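Qudah Fact Desk opens a public archive of checked videos and election rumors

April 22, 2021 - The Qudah Fact Desk has opened a free archive of its work on false and misleading videos. The archive has 270 articles at the start, in English, and every reader can search it without an account.

The articles treat old clips which are shared again with a new caption, false quotes of politicians, and pictures from one country which are presented as news from another. Each article gives the claim, the place where the desk first found it, the original source when it is known, and the rating.
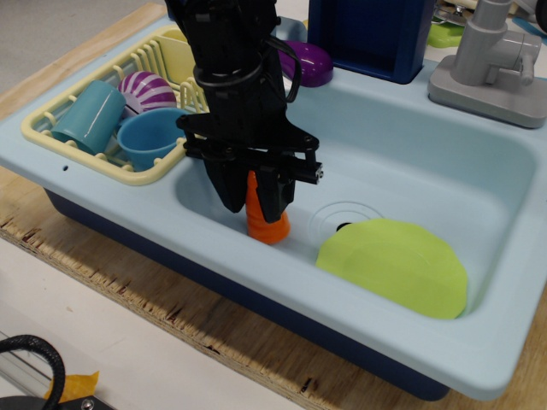 According to Homeo, the archive will save time for small newsrooms, as the same false clip often comes back before every vote and each editor must begin the search again from zero.

The search tool was built together with Zetau. A reader can paste the link of a post, or write some words of the caption, and receive the articles that match. If there is no match, the claim can be sent to the desk by a short form. The desk does not promise an answer to every claim, and it does not check opinions or predictions.

Corrections stay visible. When a rating is changed, the old rating remains on the page together with the reason of the change.
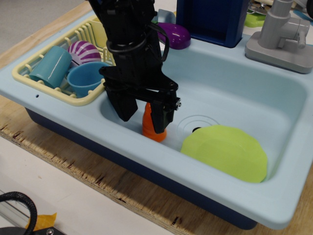 Press Bulletin, Vol. 2, No. 2

Newsrooms may republish up to 500 words from any article if they name the Qudah Fact Desk and link to the full text. For longer use, please write to the desk before publication. The Clemeo edition of the archive, for schools and libraries, is in preparation and will use the same ratings.

Requests from the press are received through the contact page of the desk.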